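Why does a bowl hold your soup?

Have you ever thought about bowls? I mean properly thought about them? I have, quite a lot, and my family would like me to stop. But I think bowls are brilliant, so pull up a chair and I'll tell you about them.

Let's start with your hands. Cup them together under the tap and let them fill up. Now try to carry that water to the other side of the room. Drip, drip, drip! Your fingers have gaps between them and your arms soon get tired. People long ago had the same trouble, so they used things they found lying about, like big shells, gourds (a gourd is a sort of tough-skinned cousin of the pumpkin) and curved bits of bark.

Then somebody worked out what fire does to clay. Clay is a very fine, sticky sort of earth. When it's damp you can squash it into any shape you fancy, and when it dries it goes hard, but if you drop a dry lump in a bucket of water it will slowly turn back into mud. Get it really hot, though, and the tiny bits inside join together for good. You can't turn it back into mud after that, however long you soak it.

How do you make a round bowl?

The easiest one is a pinch pot. Roll a ball of clay, push your thumb into the middle and pinch the sides while you turn it round and round. My first one, made at a holiday club in Triltham when I was 6, came out looking like a squashed hat. I still keep paper clips in it.

You can also roll clay into long snakes and coil them up on top of each other, smoothing the joins with a finger. Or you can use a potter's wheel, which spins the clay while your hands stay still. My teacher, Houshang Shahbazi, has a wheel built in 1928 that you kick with your foot, and he's much better at it than I am. My bowls tend to fly off sideways!

Wooden bowls are made on a machine called a lathe. The wood spins very fast and the maker holds a sharp tool against it, so long curly shavings come peeling off. My friend Nelu Roman turns his from old apple trees and it makes his whole shed smell lovely.

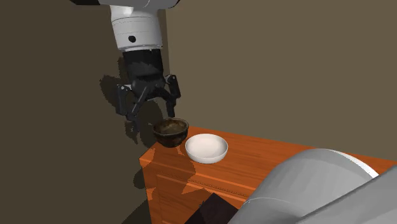
Now, why round? Well, corners are a nuisance. Food gets stuck in them and your spoon can't reach. A round bowl has no corners at all, so you can scrape up the very last bit of custard (very important). Round clay bowls dry more evenly too, and that helps to stop them cracking.

Have a look underneath a bowl at home, when it's empty, please! Lots of them have a little raised ring on the bottom, called the foot. It stops the bowl rocking about and keeps a hot one slightly off the table.

If you'd like to make a pinch pot of your own, air-drying clay is fine and you don't need an oven. Leave it somewhere airy for a day or two and turn it over now and then. It won't be any good for soup, but it'll look after your marbles or your hair bobbles, and you can paint it whatever colour you like. Mine's green with orange spots.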